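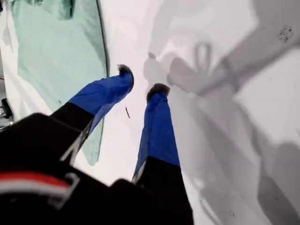
Photo: Rirkus

Right, several of you have asked about our week in Hovport, so I'm putting it all in one thread before I forget the good bits. Get the kettle on, I do go on a bit.

First thing: stay in the old town if you possibly can. We had a little guesthouse up behind the harbour wall, with shutters that banged a bit at night and the best breakfast terrace I've ever sat on. Figs, warm bread, and coffee that kept coming until you begged them to stop!

The fort at Vemgate is a bus ride up the coast and you should give it a whole morning. It's 742 steps from the lower gate to the top (there's a sign at the bottom, very kind of them) and there's hardly any shade on the way. We set off at 8 and I was still the colour of a beetroot by the second cistern.

But oh, the view when you get up there – the whole bay laid out, the salt pans on one side and the lighthouse on the other. We sat on a bit of wall and ate our cheese pies and didn't speak for ages, and if you know us you'll know how rare that is.

Tickets for the fort were 1000 in the local money, and 4000 if you want the boat back round the headland as well. Do get the boat. My knees would like me to say that twice.

If you've got an afternoon spare, the gardens at Chrysikopoulos are lovely and hardly anyone seems to go. Lemon trees, a long pond full of very fat carp, and a tiny chapel with painted walls that they'll unlock for you if you ask at the kiosk. Closed on Tuesday, as we found out on Tuesday.

Food: go 2 streets back from the front and eat wherever there are grandmothers. The fish soup was a meal in itself and I've been trying to make it at home ever since, with mixed results.

Someone asked whether it's worth going in December. We went in late spring so I can't really say, but the lady at the guesthouse told us the boats stop for the winter and the fort shuts at 3, so do check first. She also said that's when the oranges are at their best – so now of course I want to go back.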